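Asska Kitchen Counter Set

README for the worktop appliance part of the collection

Contents
1. What is in the set
2. Folder layout
3. The appliances
4. Labels
5. Known problems
6. Use and contact

What is in the set

The set covers small appliances of the sort that stand on a kitchen worktop and are used for a minute or two at a time. It has 2,232 stills, taken from 259 short recordings. Each recording deals with one appliance and one job, such as fitting a lid, turning a knob or lifting out a container. Food is present in 712 of the stills. The rest show appliances with nothing in them.

Recordings were made in two rooms, Minar and Istbridge. The room name is the first part of every file name. Both rooms have overhead lighting and no blinds, so pictures from the late afternoon are warmer in colour than those from the morning. We have not corrected this.

Folder layout

stills/ holds the pictures, sorted by room and then by recording number.
labels/ holds one text file per still, with the same name as the still.
lists/ holds the appliance list and the suggested split.
notes/ holds the room notes, one page per room.

The appliances

There are 40 appliances in the list. Each has a short code, a type, a main colour and a note of any parts that come off. Types were kept broad. Where an appliance could go under two headings it was put under the one that matches the job in the recording, so a grinder with a measuring cup is still a grinder.

Shiny metal bodies and clear containers are well represented, and they are the hardest part of the set to label. 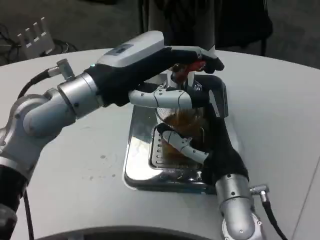 Chrome appliance with a ribbed clear container, both hands on it.

For clear containers we label the container and its contents separately. Contents are given by colour only (amber, white, dark brown and so on) unless the recording sheet names the food. Ribbed walls break up the outline of whatever is inside, so the contents outline follows the outer limit of the colour and ignores the ribs.

Labels

body: the main housing
top: a lid, cap, knob or other part at the top
container: any jar, cup or jug
contents: whatever is in the container
hidden: yes or no, for each part

A part is marked hidden if less than half of it can be seen. Reflections on metal bodies are never labelled as objects.

Known problems

Some tops in the Istbridge folder were first entered as lids when they are knobs. These were changed in May, but old copies of the list may still be in use. The Mendes worktop scale has two codes, and both should be read as the same item.

Use and contact

Free for teaching and research. Please name the set in any published work. Corrections go to Gonçalo Godinho, with the file name and the label in question.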